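Teal (color)

From the Plundwood Open Reference

Teal is a dark to medium color between blue and green. Named after a small freshwater duck, the common teal, which has a stripe of the color running back from the eye. In English the bird had the name for centuries before the color did. Use as a color word dates from the early 1900s.

Contents
Name
Definition and coordinates
Pigments and dyes
In buildings
In plastics
Related colors
See also

Name

The word for the duck goes back to Middle English (tele), probably related to Dutch and Low German words for the same kind of bird. "Teal blue" came first in most dye and yarn lists, then plain "teal." Older catalogs often say duck green, petrol, or peacock for what would now be sold as teal, and the names overlap a lot. Many languages have no common single word for it and use blue-green or a borrowed term. Some split it at a different point, so a shade called green in one place is called blue in the next.

Definition and coordinates

There is no one agreed teal. In web colors the keyword is set at red 0, green 128, blue 128, hex #008080, which is an even mix of green and blue at half strength. It was one of the original 16 named colors in HTML and came over from the early 16-color computer palettes. On screen this reads as fairly dark. Paint and textile teals are often bluer, or grayed down, and not always close to the web value.

In print, teal is made mainly from cyan with some yellow and black. Hard to hold steady across a long run — small changes in yellow push it visibly toward blue or toward green. Under warm indoor bulbs most teals look greener. Two samples that match in daylight may not match in a shop (see Metamerism).

Pigments and dyes

Before the 1800s a color of this type was usualy mixed or layered. Woad or indigo blue over a yellow dye such as weld gave greens and blue-greens on wool. Painters used verdigris, which shifts toward brown in some mediums, and copper-based blues mixed with yellow. Cobalt green and viridian arrived later and were more stable. Phthalocyanine blue and green, sold from the 1930s, are the base of most modern teals. Strong tinting power, cheap, good in sunlight.

The Isto dyeworks, on the river below Plundwood, kept a shade book with 149 entries under "blues toward green." Of these, 112 are wool samples and the rest cotton. No entry uses the word teal. The nearest in appearance is listed as "drake, dark." The book was rebound at least once and several samples have faded along the outer edge, so comparisons are usually made from the inner half of each swatch.

In buildings

Teal is common on doors, shutters, railings, and shop fronts. In Plundwood it was the standard color for market stalls until the covered market closed, and repainting by shop owners kept it in use along the main street afterwards. The local version is darker than the web color and slightly gray. Sold by the Zirton paint company as Market Dark, later as Zirton 200. The number was the can code, not a color measurement, but people in the town still use it as the name of the color.

Glazed tile is the other main use. Copper in an alkaline glaze gives turquoise, and adding iron or a little cobalt brings it down to teal. The Onishi tileworks produced a teal wall tile in two sizes for bathhouses and station restrooms. An inventory made when the kiln shut lists 2,056 seconds, meaning tiles rejected mostly for uneven color. Many of these ended up in private gardens and kitchens in the area. Variation from tile to tile was large, which is now part of why people look for them.

In plastics

Teal is an easy color to get in molded plastics. Phthalocyanine pigments survive molding temperatures in most common resins, and a small amount goes a long way. Supplied as a concentrate, mixed with natural resin pellets at the hopper. In cloudy resins the result looks paler and milkier than the same pigment in a clear one. Surface matters too: a gloss face reads darker, a textured face lighter, even on a single part.

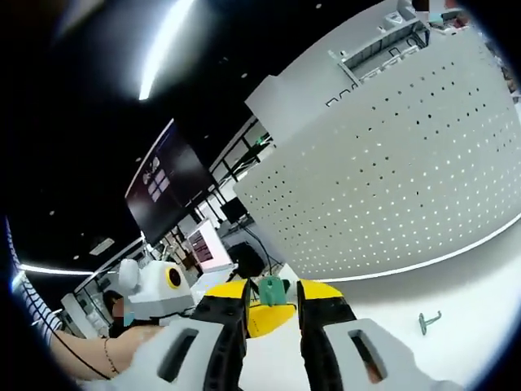 A small molded piece in teal.

Consumer goods in teal peaked more than once. Kitchenware in the 1950s, usually a lighter version. Then sportswear, school supplies and small electronics in the late 1980s and 1990s, often paired with purple or magenta. Interest dropped off after that and came back in housewares. Phthalocyanine pigments can cause warping in some polyethylene parts as they cool, particularly wide flat lids. Molders work around it with a different pigment or slower cooling, and some grades are sold as low-warp for this purpose.

Fading of teal plastics outdoors is usually the resin chalking at the surface, and less often the pigment itself. Wiping with oil brings the color back for a while. Yellowing of the resin indoors pushes teal toward green — old appliance trim shows this well, espcially where a sticker has been taken off.

Related colors

Cyan: lighter and brighter, equal full green and blue on screens.
Turquoise: lighter, usually a bit greener than cyan, after the stone.
Petrol: darker and bluer, mostly a European trade name.
Peacock: varies by maker, most often a stronger blue.
Verdigris: paler, after the crust on copper and brass.
Market Dark: see In buildings.

See also

Blue-green distinction in language
Common teal
Copper glazes
Metamerism
Web colors

This article needs more sources for the section on buildings. Dates for the Isto shade book wanted.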